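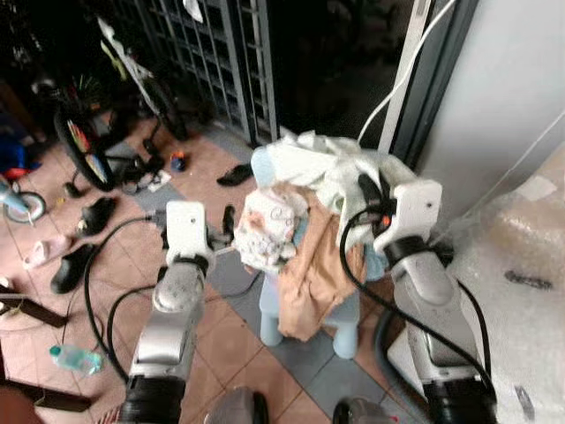
빨래는 얼마나 자주 해야 할까?

옷의 종류와 땀의 양에 따라 다르다. 속옷과 양말은 한 번 입으면 빨고, 청바지나 스웨터는 얼룩이나 냄새가 없으면 여러 번 입어도 된다.

세탁소를 하는 사람들에게 물으면 대개 비슷한 대답이 돌아온다. 손님들이 옷을 망가뜨리는 원인은 덜 빨아서가 아니라 너무 자주, 너무 세게 빨아서라는 것이다. 동네 세탁소 라스우드(Laswood)를 11년째 운영하는 아리프 시바쿠마르(Arif Sivakumar) 씨의 카운터에는 목이 늘어난 티셔츠와 보풀이 일어난 니트가 매일 올라온다. 되살릴 수 있는 옷은 많지 않다고 한다.

“보풀은 깎으면 됩니다. 늘어난 목은 방법이 거의 없어요. 젖은 채로 옷걸이에 걸어 두면 물 무게 때문에 어깨와 목이 같이 처집니다.”

그가 집에서 쓰는 방법은 단순하다. 입었던 옷을 세 갈래로 나눈다. 바로 빨 옷, 한 번 더 입을 옷, 손질이 필요한 옷이다. 문제는 언제나 두 번째에서 생긴다. 한 번 더 입을 옷은 옷장에 다시 넣기도 그렇고 빨래통에 넣기도 아깝다. 그래서 의자 등받이나 침대 발치에 쌓인다. 며칠이 지나면 어느 것이 깨끗하고 어느 것이 아닌지 알 수 없게 되고, 결국 전부 세탁기로 들어간다.

시바쿠마르 씨는 현관 옆 벽에 고리를 일곱 개 달았다. 고리 하나에 옷은 한 벌만 건다. 고리가 다 차면 가장 오래 걸린 옷부터 빤다. 옷 사이에 바람이 통하니 냄새도 덜 밴다. 하루 입은 셔츠는 저녁에 걸어 두었다가 아침에 냄새를 맡아 보고 결정한다. 겨드랑이와 깃 안쪽만 확인하면 충분하다.

소재도 따져야 한다. 면 티셔츠는 땀을 그대로 머금으므로 여름에는 하루 입고 빠는 편이 낫다. 모직은 사정이 다르다. 섬유가 습기를 머금었다가 내보내기 때문에 하루 입고 하루 쉬게 하면 한 철에 두어 번 세탁으로도 버틴다. 합성섬유 운동복은 냄새가 빨리 배고 잘 빠지지 않는다. 운동 가방에 넣은 채 하룻밤을 두면 다음 날 세제를 더 넣어도 소용이 없다. 바로 빨 수 없으면 찬물에 헹궈 널어 두기라도 해야 한다.

세제는 적게 쓴다. 이 대목에서 그는 말이 길어졌다. 수건이 뻣뻣하다고 가져오는 손님 중 상당수가 세제와 섬유유연제를 정량보다 많이 쓴다는 것이다. 유연제는 섬유 겉에 막을 남겨 수건의 흡수력을 떨어뜨린다. 그는 수건에는 유연제를 넣지 않고, 이미 뻣뻣해진 수건은 세제 없이 따뜻한 물로만 한 차례 더 돌린다.

세탁기를 채우는 정도도 사람마다 다르다. 꽉 채우면 옷이 서로 눌려 때가 빠지지 않고, 너무 적게 넣으면 탈수할 때 한쪽으로 쏠린다. 드럼 위쪽에 손바닥 하나 들어갈 공간을 남기는 것이 그의 기준이다. 지퍼는 잠그고 단추는 푼다. 단추를 채운 채로 돌리면 단춧구멍 주변 실이 당겨진다. 청바지는 뒤집는다.

물 온도는 낮게 잡는 편이 무난하다. 평상복은 찬물이나 미지근한 물이면 된다. 침구와 수건은 표시가 허락하는 선에서 더 높게 한다. 핏자국은 반드시 찬물이다. 더운물에 닿으면 단백질이 굳어 빠지지 않는다. 기름 얼룩은 주방 세제를 조금 묻혀 문지른 다음 세탁기에 넣는다.

말리는 일은 빠는 일만큼 중요하다. 세탁이 끝난 옷을 기계 안에 오래 두면 쉰내가 난다. 시바쿠마르 씨는 저녁 8시 전에 세탁이 끝나도록 시간을 맞춘다. 그 뒤에 끝나면 널기 귀찮아서 다음 날까지 미루게 된다고 했다. 티셔츠는 탁탁 털어 옷단 쪽을 집고, 스웨터는 수건 위에 눕힌다. 장마철에는 선풍기를 건조대 아래쪽으로 향하게 둔다.

가족이 여럿인 집이라면 요일을 정해 두는 것도 방법이다. 그의 집은 일요일에 침구를 빨고 나머지는 바구니가 차는 대로 한다. 아이들 옷은 따로 모으지 않는다. 다만 흙이 묻은 바지는 말린 다음 솔로 털어 내고 넣는다. 젖은 흙을 그대로 문지르면 올 사이로 더 파고든다.

개는 일은 아직 답을 찾지 못했다고 한다. 마른 옷은 걷은 자리에서 바로 개는 것이 가장 좋지만, 그의 집에서도 소파 위에 이틀쯤 놓여 있는 날이 있다. 양말은 짝을 맞추지 않는다. 같은 검은 양말을 한꺼번에 사서 서랍에 그냥 쏟아 넣는다.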